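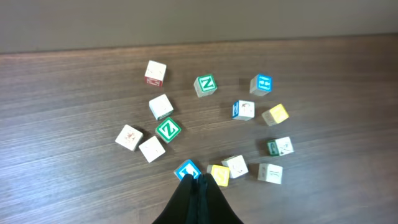

Séance 3 : l'ordre alphabétique et l'histoire du classement

Nous avons laissé la semaine dernière les scribes et leurs listes, et je vous avais promis d'en venir enfin à l'alphabet comme outil de rangement. Réciter les lettres dans l'ordre et s'en servir pour retrouver quelque chose sont deux savoirs bien différents, et plusieurs siècles les séparent. Un enfant qui a devant lui des cubes de bois éparpillés sur une table, avec un Z blanc sur fond vert parmi les autres, n'a aucune raison de les mettre en file de A à Z : il les triera plutôt par couleur, ou bien il en fera une tour (les miens faisaient toujours une tour !). Au Moyen Âge, beaucoup de lecteurs savants auraient trouvé tout aussi curieux qu'on range Dieu après les anges, au seul motif que « Deus » vient après « angelus ».

Pensez aux grandes encyclopédies médiévales, qui suivent l'ordre de la Création ou la hiérarchie des êtres. Classer par sujet, c'était dire quelque chose du monde, tandis que l'alphabet ne dit rien du tout, et c'est justement ce qui a fini par le rendre si commode. Les glossaires l'adoptent assez tôt, mais souvent sur la première lettre seulement, puis sur les deux premières. Il faut donc parcourir tous les mots en A pour trouver le sien, et je vous invite à essayer une fois, pour le plaisir, avec le fac-similé déposé en salle de travail.

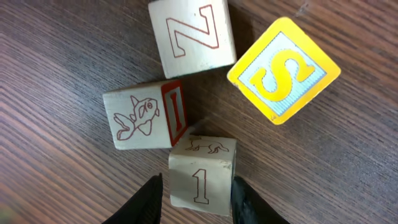 La lettre Z, dernière de l'alphabet latin.

Un mot sur cette lettre, que j'aime beaucoup. Les Romains l'ont reprise du grec pour écrire des mots empruntés, et ils l'ont placée tout au bout, après le Y, alors que le zêta grec occupe la sixième place. L'ordre que nous croyons immuable garde ainsi la trace de ses ajouts tardifs.

Pour le cas pratique, nous prendrons le catalogue de la bibliothèque de Tevholm, étudié par Ifigeneia Moschos. Il compte 3 290 notices, dont 1 027 sont classées au prénom de l'auteur et non à son nom de famille, suivant un usage ancien que les copistes ont gardé bien après qu'il fut passé de mode ailleurs.

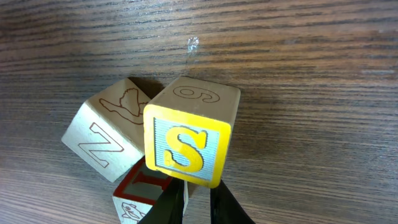 Certaines rubriques réunissent jusqu'à 138 titres, sans aucun ordre interne que l'on puisse deviner, et il faut imaginer la patience du lecteur.

À lire pour vendredi : le chapitre de Rafail Liapis sur les index de prédicateurs, en prenant votre temps avec les notes de bas de page, qui sont savoureuses. Apportez aussi une page d'index de votre choix, ancienne ou récente.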